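The Long Wait for a Robot That Tidies Up

By Bheki Botha

Ask for a machine that cleans the house and you get a vacuum. A round one. It bumps the skirting, eats a sock, goes home to charge. We've been stuck there for a good while now.

So what about the rest? The tidying, the fetching, the cup that has to get from the arm of the couch to the sink. I spent most of September asking people who build this stuff, and the short answer is: not yet. The long answer is more interesting, and a bit stranger than I expected.

Start with Kumetti. Small company, two floors over a tile shop, coffee machine that only does hot water. They want to sell a helper for the home — wheels, one arm, a hand with two fingers. Price not settled. Nor is the date. What they do have is a list of 18 chores, pinned up by the door, and each one gets tried over and over until it stops going wrong. Or until they give up and move down the list.

"Put the cushions straight" is on there. So is "take the cart to the kitchen." Sounds like nothing. Took them all spring.

Rooms that don't exist

Most of the trying happens on a computer. Real homes are slow. Real homes have people in them who want dinner. In a simulated living room you can run a chore 1,000 times overnight and come in to a list of failures with your breakfast, and nothing is broken, and nobody has to mop.

The rooms are plain, almost sad. Grey walls, orange floor, a couch, a door or two. Masilela, the outfit that builds them for Kumetti, told me plain is the point at first. Get the robot round the furniture. Get it to know a couch when it comes at it from the wrong side. Clutter comes later.

And the wrong side matters more then you'd think. A couch from the front is cushions and an arm. From behind it's a wall, more or less, with some soft lumps along the top. You or I don't even notice the switch. A machine has to learn that it's the same sort of thing, and that whatever was dropped on the seat may still be there when the seat is hidden.
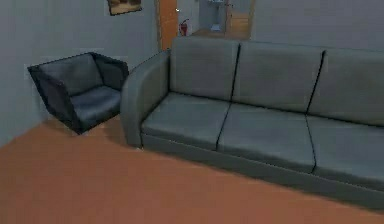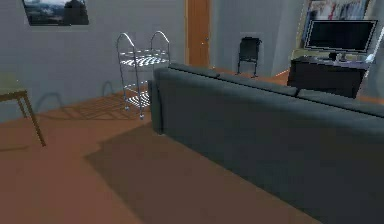 Grey couch, lots of bare floor. A simulated living room before any mess goes in.

What goes wrong on the shop floor

You'd think a warehouse would be easier. It is, sort of. Flat floors, good light, the same boxes all day. Kuleck runs a packing line outside Umdale and has had arms on it for two years now. I went at six in the morning, which was a mistake.

The arms are good. Really good, on boxes. Then a bag came down the belt, soft, half folded over itself, and the nearest arm reached, pinched air, reached again. A man in a blue jacket leaned over and flipped it flat without looking up from his phone. Off it went.

That flip is the whole problem. It's the fold of a towel, the handle of a mug that's turned away from you. Kuleck's line manager puts the arms at 240 boxes an hour on a good shift. Bags she wouldn't give me a number for. She just made a face.

She doesn't expect the people to go anywhere soon, by the way. She's hiring.

The thin stuff, the shiny stuff

Back at Kumetti I asked what scares them. I thought it would be stairs, or kids. Kids, yes, a bit. But the answer I got first was wire. Wire racks, wire baskets, dish drainers. Depth cameras can look straight through the gaps and miss the shelf, and chrome throws glare back at them. Shadows too. A dark patch on a floor can pass for a step down, and the robot stops dead and waits for help that isn't coming.

Simulation helps with some of that. You can move the lamp, swap the floor, turn the chair, all for free. But the fake room is tidier than any room I've lived in. Fabric in there doesn't sag like real fabric. Nothing is sticky. One of the engineers called it "learning to swim on the carpet" and then asked me not to use her name, so I haven't.

The gap shows up on test day. A chore that works nearly every time on screen gets tried 50 times in a real apartment, and the score drops. Sometimes by a little. Sometimes it falls off a cliff, and then it's a week of watching videos of a hand missing a cushion by an inch.

So when?

Everyone I met hates this question. Kumetti says single chores first, one home at a time, with a person on call. Masilela says ask again once they've got decent cloth. Kuleck would like an arm that can handle a bag, thanks, and doesn't much care about anybody's couch.

My own guess, for what its worth: fetching and carrying will come before folding, and folding well before anything to do with a wet bathroom. I'd pay for the carrying. I'd pay quite a lot, on a bad evening, with the cups where they are now.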